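Thursday, Wernunico workshop, back on the Prornura build

Got in late, one bench session only. Goal for today: get both arms working over the bin without the wrists going under. Pick-from-water is still the whole point of this build and we keep getting distracted by software.

Re-zeroed both arms first. Left one was off at the shoulder again, same direction as last week. Tightened the base clamp, re-zeroed, fine. Need to stop trusting that clamp. Put a paint line across it so we can see if it creeps.

Floor height for the wrists: 447 in the config (mm, from the mount plate, NOT from the table). Whoever changes it please write the datum next to the number. I lost a good chunk of the session becuase the old value was measured from the table and the comment said "from base". Base of what.

Bin is the teal one with the tapered walls. Taper matters — the gripper path was drawn as a straight box and at the bottom the box is wider than the bin is. Pulled the path in on all sides, more on the short ones. Lower corners are rounded too so anything that slides into a corner is going to be a pain. Leave corners for later.
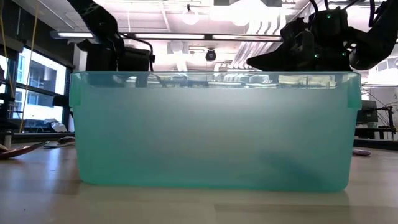

Both arms above the rim, lid off. Left arm cable still loops low by the gripper.

That loop bugs me. When the left wrist drops, the loop gets to the rim before the fingers get anywhere useful, and then it either snags or goes in. Options:

- shorter cable, which means re-terminating, which means finding the good crimper
- second tie point further up the forearm
- Rattanakul sleeve over the whole run and let it drag

Tried the tie point. Better at rest but at full wrist roll it pulls tight, I could hear the connector complaining. Moved it up one hole. OK for 6 rolls each way, then stopped testing because I was getting nervous. Not calling it done.

Sleeve is probably the right answer plus a tie. Sleeve order not placed yet. TODO.

Right arm: behaves. Ran the approach down to just over the rim, back up, down again. 3 runs with no fault. There's a small wobble at the end of the move that I think is gains, could be the mount. Try slowing the last bit before touching gains. Last time I touched gains at the end of a session I left it worse and didn't write down the old ones.

Eveck script (the one that sequences the arms so they don't both go for the middle): still has the bug where it releases the lock on "move sent" instead of "move finished". So arm 2 can start while arm 1 is still on its way out. Patched locally with a dumb wait. Ugly. Do not merge my branch, it also has print statements everywhere.

Vision notes, for whoever picks this up:
- frosted plastic is useless from the side. Objects on the floor of the bin come through as a smudge. Blue does better than anything pale.
- from on top the water surface throws the ceiling back at you. Lights, windows, the arms themselves. Segmentation loves the reflections, finds objects in them all day long
- try a polarizing film over the lens? cheap, somebody must have a scrap
- or kill the overhead row and light it from the side. Would annoy the rest of the room 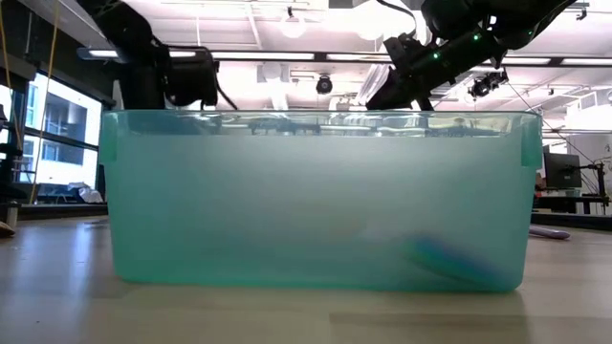
Reply in the bench log: if the bin is that full, the fingers only have to go in a little way before the water comes over the rim, so drop the level first and then argue about cable sleeves. Also the camera hangs on the underside of the right arm, so the wrist floor you set is really a camera floor. Measure to the lens and not the finger base.

OK, fair, both points. Hadn't thought of the camera as the lowest wet-sensitive part. Going to measure to the lens with the wrist at its worst tilt and redo the 447 from that. Probably comes out higher, which eats reach, which means longer fingers. Printed ones would do for a try, the old finger file is in the Prornura folder under a stupid name ("finger_new_old").

Lower water level also shortens how deep we can test but whatever, floor pickup works the same.

Next time, in order:
1. lens measurment, update floor value AND the comment
2. sleeve order
3. fix the lock release in the Eveck script properly
4. polarizer scrap, ask around

Towels are under the bench, left side. Power strip is now up off the floor, please leave it up there. Powering down the arms, config saved as the one with "taper" in the name.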